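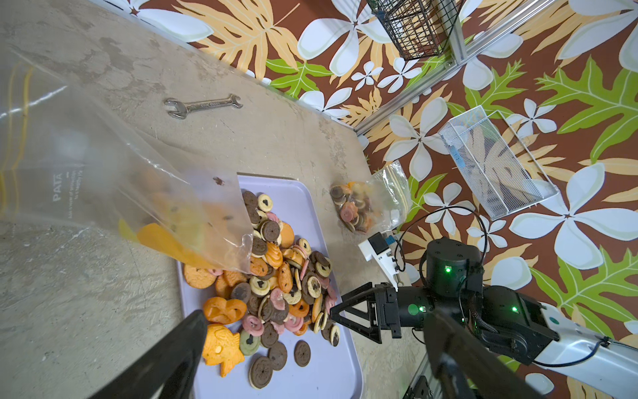 Idik cookie sorting set – README
Maintainer: Mimoza Radonjić
Last edited Jan 18, 2025

What's in the folder

Photos and notes for the mixed cookie task. One lavender tray, clear bags of assorted cookies, tip them out, bag them up, sort by kind. 354 photos in the main folder, 199 more in extras. Notes file is one row per photo, 1038 rows total because the old Fothergill rows are still in there – ignore anything with a blank in the kind column, will clean up later.

Not in the folder: the Ullance photos. Different cookies, different tray, seperate README.

Kinds

Use these names, spelled like this, all lower case. Please don't make up new ones without asking me.

brown wheel – round, dark brown, spoke pattern pressed in the top
brown wheel cream – same but with cream filling showing
cream ring – pale ring, dark chocolate center
pink round – plain pink AND pink with a dark center, both go here
orange fish – fish shape. The eye is tiny, don't rely on it
orange pretzel
orange other – flat ones, plump ones, glazed ones, anything orange that isn't a fish or a pretzel
green round – pale green, dark center
yellow – all pale yellow, any shape
unknown

Was 7 kinds in the first version. Split the orange ones after Illholm kept asking where the fish were. Rows from before the split say "orange" and nothing else, still valid, just less useful.

Bag or tray?

Location column has four values: bag, tray, floor, small bag.

A cookie counts as tray once it's out of the plastic. If it's lying under the plastic but not inside, also tray. If you're looking through the bag wall and can't tell, put bag. Don't guess from color, everything goes a bit gray through the plastic.

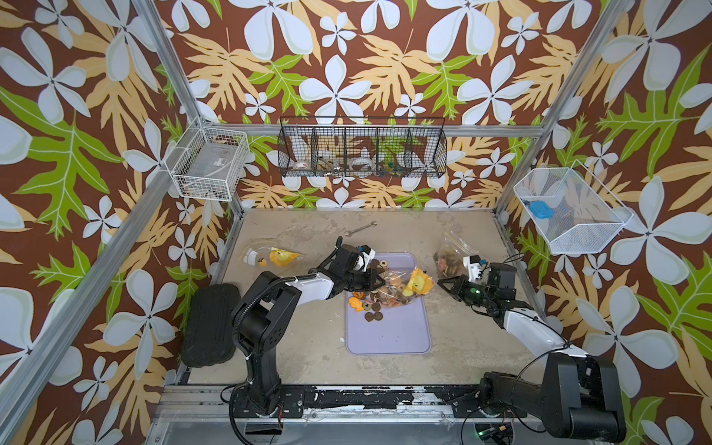

Bag on the tray, one fish and two brown rounds out on the lavender.

Small bag = the zip-top one. It has its own value so that the two bags don't get mixed up in the notes. Cookies in it get a kind like any others. If the strip hides half of one, unknown is fine.

Over the edge of the tray but still touching the pile – tray. Off by itself on the floor – floor.

Whole heap, no bag over it

Easiest photos to label, start with these if you're new. Work from the loose ones inward, top layer only. Don't try to label what's underneath. If less than half of a cookie shows, skip it, no row.

Watch out for the rings. A pink ring on its side looks a lot like a cream ring and I've mixed them up myself (fixed most, probly not all). Golden ones with a dark middle were a mess too, some people had them as orange other and some as cream ring. Going forward: orange other.

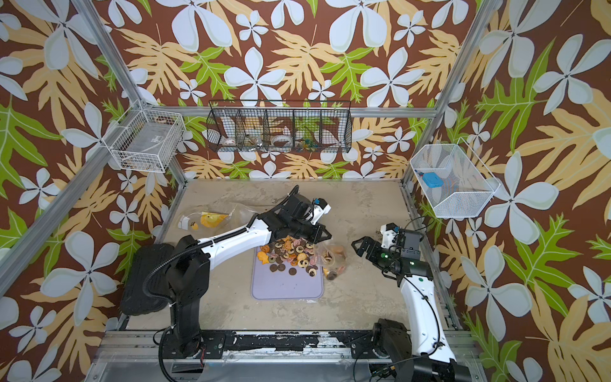

Known problems

– Crumbs. No rows for crumbs. A few got labelled as yellow, delete if you see them.
– Broken cookies: label if you can tell the kind from the piece, add "broken" in the comment column. Two halves of one cookie = two rows. I know.
– The flowered walls throw people off when they crop tight and boost the color. Leave the color alone please, the pinks go first.
– Tray color is written as lavender in the notes, purple in some older rows, lilac in a handful. All the same tray.
– Comment column has some text in other languages. Leave it.
– Bag print: only write down what you can read. If it's partial, type the part you have and stop there.

Adding rows

Copy the last row, change the values, save as plain text with commas. No spreadsheets, they eat the leading zeros in the photo numbers. Initials in the last column.

Disagree with somebody's label? Don't overwrite. Add a second row under it with your own initials and I'll go through them when I get time.

To do

merge the extras folder
drop the Fothergill rows
decide on animal shapes other than fish – there's a yellow duck-looking one, currently under yellow
redo the kinds list with one cropped photo next to each name

Questions to Mimoza. Put Idik in the subject line or I'll miss it.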